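Does a new city ordinance take effect while a referendum petition against it is pending?

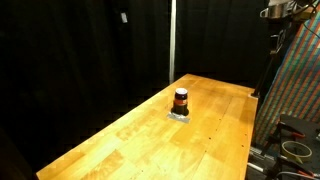 porchlight_ave

If residents file a referendum petition against an ordinance the city council has already passed, does the ordinance still go into effect on its original date, or does it wait for the vote? This is in Nelgate. The council passed the rental registration ordinance on second reading, and it's supposed to start in November. A group turned in 2,128 signatures. The clerk threw out 198 of them and certified the rest as enough. I own a duplex and live in one half.

gavel_and_coffee

The ordinance is normally suspended once a valid petition is filed on time, and it stays suspended until the council repeals it or the voters decide. That's how the referendum section reads in most city charters that have one. Some charters suspend it the day the petition is filed. Others wait until the clerk certifies the petition. You're past both of those points, so in your case the difference probably doesn't matter.

There are exceptions, and you need to check them against the actual charter and not against what gets said at meetings.

The first exception is an emergency ordinance. If the council passed it as an emergency measure, it may have taken effect right away, and in many cities emergency measures can't be put to a referendum at all. You mention a second reading, which suggests it went through the regular way, but look at the last section of the ordinance anyway. The emergency language is nearly always in the last section. It will say something like "this ordinance is declared to be an emergency measure necessary for the immediate preservation of the public peace, health or safety." If that sentence is missing, you can usually stop worrying about this one.

The second exception is subject matter. A lot of charters keep certain things off the referendum list: the annual budget, appropriations, tax levies, salaries of city employees, sometimes zoning. A rental registration program is ordinary regulation, but it has a fee in it. Cities sometimes argue that the fee makes it a revenue measure. I've seen that argument made and I've seen it dropped. Whether it works depends on how the charter is worded and what the courts in your state have said. A fee that covers the cost of running the program is usually treated differently from a tax, but "usually" is doing a lot of work there.

The third is the administrative versus legislative question. Referendums apply to legislative acts, meaning new policy. They don't apply to the council carrying out a policy it already has. If Nelgate already had a registration law on the books and this only changed the form or the deadline, the city could say it's administrative. If the program is new, that argument is weak.

Once the petition is certified, the clerk presents it to the council. The council then has a set period to reconsider, often thirty or sixty days. They can repeal the ordinance themselves, and then there's no election. If they don't repeal it, it goes on the ballot, either at the next regular election or at a special one, depending on the charter. Some charters have a minimum and a maximum number of days between the council's decision and the vote.

So the document you want is the certificate from the clerk, and then the agenda for the meeting where the council takes it up. Both are public records. Ask at the counter for "the certificate of sufficiency on the referendum petition" and they'll know which one you mean. While you're there, ask for the city attorney's memo to the council if there is one and if it has been released. Those memos usually say in plain words whether the city considers the ordinance suspended.

For the duplex: read the definitions section. Many registration ordinances leave out owner-occupied buildings with two units. It's possible none of this applies to you even if the voters keep it.

mokmont_renter

I went through this on the other side as a tenant, next county over, so take it as one city's experience.

When ours was on hold the city website still had the registration page up with the old date on it, and the property management companies were still sending out letters. Some landlords paid the fee early. Getting it back took months because there was no refund line in the ordinance, and the finance office said it had to wait for the election result before it could do anything. So if you get a notice in the mail, don't assume the notice is current. Call the office that sent it and ask them to put in writing whether the fee is due. An email is fine. Keep it.

Ultent did the billing for ours under a contract with the city. The contract didn't stop just because the ordinance was on hold, and their system kept sending reminders. I don't think it was on purpose. The city had to tell them to turn it off, and it took a while for someone at the city to do that.

Also, people in my building thought "suspended" meant all the rental rules were suspended. It didn't. The old housing code was still in force the whole time: smoke detectors, heat, locks, all of it. Only the new ordinance was on hold. If your tenant asks, that's the answer.

As for the vote, ours passed, meaning the ordinance was kept. Watch the wording on the ballot. In our city a yes vote meant yes to the ordinance and no meant repeal, but I've heard of places where it's worded the other way around, "shall the ordinance be repealed," and people who signed the petition voted the wrong way.

countybinder

Most of the first answer is right. I'd add a few things and disagree with one.

I disagree with "you can usually stop worrying" about the emergency clause. The clause isn't always in the ordinance itself. Sometimes it's in a separate motion recorded in the minutes, where the council waives the waiting period. Read the minutes of the second reading as well as the ordinance. If the vote needed a supermajority for emergency passage and didn't get it, the clause may have no effect even though it's printed there.

On the signatures. The clerk's certificate isn't always the end of it. Most places allow someone to challenge the certification in court within a short window. A judge can put more signatures back or take more out. Galbraith had one where the clerk found the petition sufficient, a taxpayer sued, and after the court reviewed the circulator affidavits the petition ended up 158 short. The ordinance there had been on hold the entire time, and it took effect shortly after the ruling with very little notice. The problem was a batch of pages where the person who collected the signatures hadn't signed in front of a notary. The voters on those pages were real and registered. It didn't matter, because the charter required the affidavit.

So "on hold" can end three ways: the council repeals, the voters decide, or a court finds the petition insufficient. People forget the last one. If I owned rental property I would have the paperwork for registration filled out and sitting in a drawer, unsigned and unpaid, until I knew which of the three it was.

You asked about the original date. If the ordinance survives, whether the November date still means anything depends on the charter and on how the ordinance is written. In many places it becomes effective when the election results are certified. Some go back and amend the dates so people have time to comply, and some don't bother. I wouldn't expect a penalty for the period while it was suspended, but late fees after that can start fast, and they are often charged per unit. In Galbraith the top fine was $1,000 per building, and the grace period written into the original ordinance had already run out on paper by the time it took effect. The city did extend it, after complaints.

One more thing on reading the charter. Make sure you have the current one. The copy on the city website is sometimes a scan of an older version, with amendments listed on a separate page that doesn't get linked. Initiative and referendum sections get amended more than people think, mostly to change the signature threshold or the number of days. Also check whether your state has a general statute on municipal referendums. In some states the statute controls and in others the charter does, and in a few you have to read them together. The clerk can tell you which sections they used but isn't allowed to give you legal advice on what they mean.

porchlight_ave

Thanks. I called the clerk's office Thursday. She said the ordinance is "stayed pending council action" and that it's on the agenda for reconsideration at the next regular meeting. No emergency clause in the ordinance, and I've asked for the minutes too. The definitions section does exclude owner-occupied duplexes, but only if the owner has lived there for the twelve months before the registration date. I moved in during the spring, so if the date stays the same I'm covered by the ordinance, and if it moves back far enough I'm not. I asked which date they would use after an election and she said that would be up to the city attorney.

countybinder

Send that one to the city attorney in writing, with your move-in month in it. A deed or a utility bill showing when service started in your name is usually what they ask for as proof of occupancy.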